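Wimorell two-arm laundry kit: speaker notes
Reading time: 4 minutes

Speaker: Cheng-en Lo. Slot is Tuesday, after the coffee break. Keep the clicker in the left hand, the lectern microphone is on the right.

1. Opening

Say who I am and who I work for. Mirkari sells and supports the Wimorell kit, so I am not neutral, and I should say so early. I will cover what is in the box, what it can be set to do, and where it still gives us trouble. Prices are on the handout, so don't read them out.

Ask for a show of hands: who handles laundry on site, and who sends it out? If most send it out, go quickly through section 4.

2. What you get

Two arms, two grippers, the mounts, a camera for each wrist and one overhead. Cables are supplied. The table and the bins are not. Sundqvist will quote for a table if you want one, but any firm, level top will do so long as the mounts clamp properly.

Setting up takes most of a working day the first time. Stress that the arms must be bolted down before anyone powers them. We had one customer skip that.

3. The cameras

People always ask about the wrist cameras, so deal with it here. Each one sits close to the gripper and sees a small area. It is useful for the last part of a grasp and not much use for anything else. Light matters a great deal. Put the slide up and leave it for a few seconds before speaking. 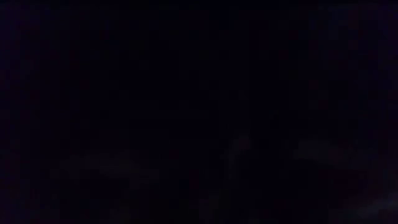
Wrist camera view: almost black, with a few faint patches and a dim streak at lower right.

Point out that there is nothing in this view you could pick a garment from. No edges, no colour to speak of. The software gives every wrist view a score, and the operator can set the level below which it is ignored. The factory setting is cautious. Leave it alone for the first month.

If asked: no, a better camera will not fix every dark view. We tried a dearer one from Stuketti and went back to the standard part. Lighting over the table made more difference to our results.

4. The sorting job

Explain the job in one sentence: clothes go between a pile on the table and a bin, one piece at a time, and the arms can share the work or take turns. Then the slide. Mention the garment over the bin, the green clothing inside it, and the plaid shirt among the white cloths in front. Checked fabric is a fair test, as the pattern can be mistaken for folds.

The arm on the right is over by the cardboard box in this one. Use it to talk about reach. Both arms can get to the middle of the table, so the shared area has to be set in the software before a run. Allow two hours for that.

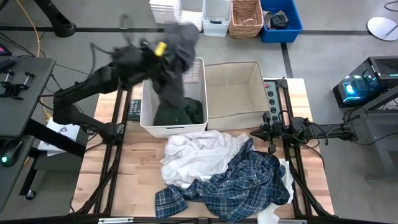 5. Running costs and wear

Gripper pads are the main cost. We suggest checking them every 1,000 picks and changing them at 2,000. Heavy towelling wears them faster. A set takes a few minutes to swap with the tool supplied.

In our trial last December the kit handled roughly 54 pieces an hour with mixed loads. A person is quicker. Say this plainly, because someone will work it out anyway.

Known faults:
- Long sleeves catch on the rim of the bin.
- Thin white cloth on white cloth is sometimes picked up as one piece.
- The overhead camera needs setting again if the table is moved.

6. Questions

Likely ones are noise, insurance and whether it folds. It does not fold. For insurance, send them to the sheet at the back of the handout. Take names for site visits before people leave the room.

Contact: Mirkari sales and support desk | © Mirkari | Back to top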